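Search this site
Enter keyword
Search

Drelley clothing exchange to move into former Hopkin shoe shop

The winter clothing exchange in Drelley will reopen in December at a new address, after the town council agreed to let it use the former Hopkin shoe shop on Mill Street.

The exchange has operated for three winters out of a side room at the public library. That room is being turned into a study space, and the exchange had been told it would need to leave before the cold weather set in.

Under the agreement, the group will pay 50 dollars a month for the ground floor of the building, plus its own heat and electricity. The lease runs through the end of March. The upper floor will stay closed while the council decides what to do with the property in the long term.

Aled Hughes, who runs the exchange, said the shop has more than twice the floor space of the library room and a separate back door for drop-offs.

"At the library we had people bringing bags in through the same door as people who were trying to look through the racks," Hughes said. "On a busy afternoon you couldn't turn around. Now the bags come in at the back, we sort them there, and they go out front when they're ready."

The exchange works on a simple swap basis. Anyone can bring in clean winter clothing and take away the same number of items. People who have nothing to bring can still take what they need, and they are not asked for proof of income or address. Last winter 121 households used it at least once, according to the group's own sign-in book.

Coats and children's boots go fastest. Hughes said the group ran out of boots in small sizes before the end of January last year and never caught up. Men's coats in large sizes were also short for most of the season. Adult sweaters are usually in good supply, along with scarves and hats.

The council vote was not unanimous. Two members said they would have liked to see the building offered to a business at market rent before it went to a community group. The shop has been empty since the Hopkin family retired and closed it, and an earlier plan to turn it into a café fell through when the tenant could not get financing for a new kitchen.

Council staff said in a written report that an occupied building is cheaper to look after than a vacant one, and that the short lease leaves the council free to market the property in the spring. The report also noted that the roof was repaired last year and that the boiler passed its most recent inspection.

Some work is still needed before the doors open. The old shelving along the left wall will stay, but the low benches where customers used to try on shoes are being taken out to make room for clothing racks. The front step is being fitted with a ramp. Hughes said the ramp was the one item the group insisted on, because several regular visitors use wheelchairs or come with strollers.

Trillell, the hardware store across the street, is giving the group a discount on paint and hooks. The racks are coming from the library room, and a second set has been lent by the high school drama department until its spring play.

There will be changes to the way items are accepted. In past years people could leave bags outside the door at any hour, and some were soaked through by the time they were found. From this year, bags will be accepted only when the exchange is open. Anything left on the sidewalk will be thrown out.

The group is also asking people to wash items before bringing them in and to check the pockets. Torn linings and broken zippers are fine if the rest of the garment is sound – a repair table will be set up in the back – but clothes with mold, heavy staining or a strong smell of smoke will be turned away. Underwear, socks that have been worn, and bedding are not accepted.

Knitwear will be sorted by size and not by color, as it was at the library. Visitors had complained that they had to go through a whole rack to find one sweater that fit. 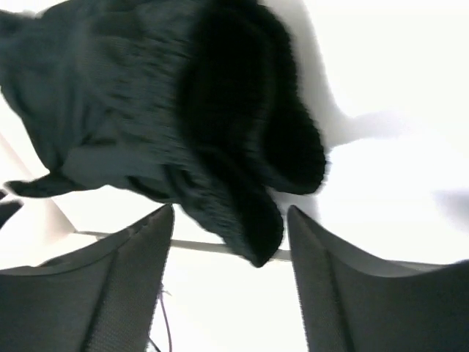 Dark green knitwear. Sweaters and other knits will be sorted by size this winter.

The repair table is new. It will be open for the last hour of each session, and people can bring in their own clothes for small jobs such as buttons, hems and snagged threads. There is no charge, though the group will have a jar out for thread and needles. Larger jobs, including replacing a full-length zipper, will be put on a waiting list.

Parking on Mill Street is limited to 30 minutes in front of the shop. The council has said that people dropping off bags may pull into the alley behind the building, which is reached from Drustalik Lane, but cars may not be left there. The alley is also used by delivery trucks in the mornings.

The exchange will be open three afternoons a week, from 2 p.m. to 6 p.m. Exact days will be posted in the shop window and on the notice board at the library once the ramp has been signed off by the building inspector. Hughes said he expects that to happen in the first half of the month.

Anyone who still has a bag waiting to be picked up from the library room should collect it before the move. Unclaimed bags will be added to the general stock. The library is asking people not to bring any more clothing to its front desk.

The lease can be extended by one month if no tenant for the building has been found by the end of March. After that the group would have to clear the shop. Hughes said it has not yet looked for a place for the following winter.

"We've got a roof for this one," he said. "We'll start asking again in the spring."

Recent items
Mill Street water main work pushed back
Library study room to have late hours during exams
Drelley skating rink seeks part-time staff
Leaf pickup ends this month
Council to review downtown parking limits
School drama department announces spring play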